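Madham sorting sessions promise a tidy home, at a price

MADHAM - A storage company that says it can teach anyone to keep a tidy house opened its doors on Rollum Street on Tuesday, and not everyone who came was ready to buy.

Privus is selling a course of 4 evening sessions on sorting household odds and ends into baskets and trays. According to the company's flyer, 1273 homes in the county have already taken it. Asked how that figure was reached, manager Nigel Bunting said it came from "our own records" and that he would look into sharing them. He had not done so by Wednesday evening.

The method itself is plain enough. Small items go in shallow plastic trays, bigger ones go in open wire baskets, and anything left on the table at the end is supposed to leave the house. Bunting calls this "the clear surface rule." Many readers will know it as putting things away.

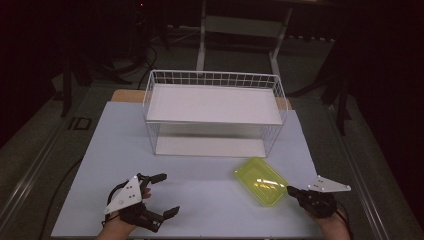 Kelly Yeoman, who drove over from Sowerby, said she liked the baskets but doubted she needed lessons in filling them. "I have two at home and they're full of batteries and string," she said. "I don't see how a third one changes that."

Dorothy Haslam and her daughter Joanne were kinder. The younger Haslam has signed up and said having a set time each week might get her to finish the kitchen drawers she started in January. Her mother plans to wait and see the drawers first.

The flyer also says a sorted home saves its owners time "every single day." It gives no source for that, and Bunting could not name one.

Sessions start at 7 p.m. The baskets and trays are sold separately.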